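Projects > Brovel > README

Overview Files Fields License Contact

# Brovel enamelware price list

Brovel lists secondhand prices for enamel kitchenware sold at the Pleltonlow and Flillalthorpe markets. Each row is one sale. Prices are what the buyer paid, before any postage. 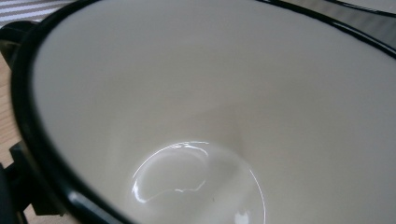 White mug with a black rim.

## Files

- sales.csv: all sales, oldest first
- sellers.csv: stall codes and towns

Condition runs from 1 (holed) to 6 (unused). Oisín Duggan graded the Flillalthorpe rows.

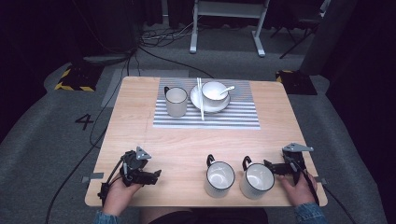
Sets sold as one lot have a single row, with the number of pieces in the lot_size field. Don't divide the price by it; mixed lots give odd results.

## Known gaps

Pleltonlow has no rows for August. Four rows from the Mac Carthaigh sale have no condition grade.

Corrections go to Liam Mac Giolla.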